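A Morning at the Plestau Open Day

I had been wanting to get inside the Plestau workshops ever since they moved out to Urnham, so when the open day was announced for 2025-01-25 I signed up within the hour. And what a good morning it was!

You come in through a side door and land straight in the drawing room, which smells of coffee and pencil shavings. Hamish Swanson took our group around. He talks fast and answers everything, even the questions from the kids at the back (one boy wanted to know if a screw can be left-handed, and got a full five minutes on it). They let 200 people through over the day in small groups, so there was plenty of room to lean in and look.

The metal shop was my favorite part. I love a well-finished housing, and they had trays of brackets, covers and end caps laid out by stage, from rough blank to finished piece. Hamish passed a cover around before and after its edges were rounded, and the difference in the hand is huge. The first one you want to put down. The second one you keep turning over. He says they spend more time on edges and corners than on anything else, and that a matte surface is much harder to get even than a shiny one.

I took my time over the joints too. A light gray housing with a stepped side, a bright rim on the ring at its tip, black linkages above and below, plain Phillips-head screws at the next joint along. I do like it when the screws are left where you can get at them.

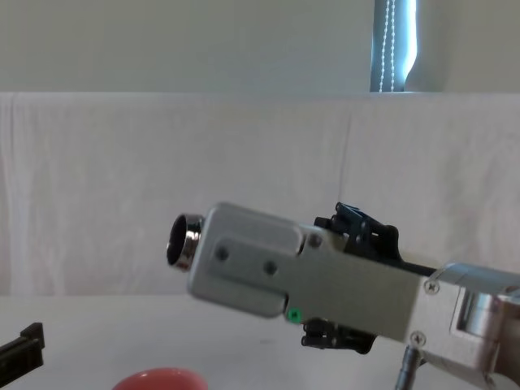
Abelardo Rengifo wished more makers would leave their fasteners out in the open, and said he had once spent a whole evening prying at a glued cover only to find a single loose screw under it. Several heads nodded at that. It set off a lovely argument about whether hidden screws are ever worth it, which followed us all the way down the corridor.

After that came the stores, with drawer number 2327 pulled open for us (springs, hundreds of them, all in paper sleeves), and then lunch in the Flores room, where the soup was very good and the bread ran out early. Entry was 10 dollars with lunch included, and I'd have paid it for the metal shop alone.

They are planning another one in March, together with Jinedell from across the road, and hope to have space for 500. Wear flat shoes, the floor in the stores is a grating. I'm already on the list.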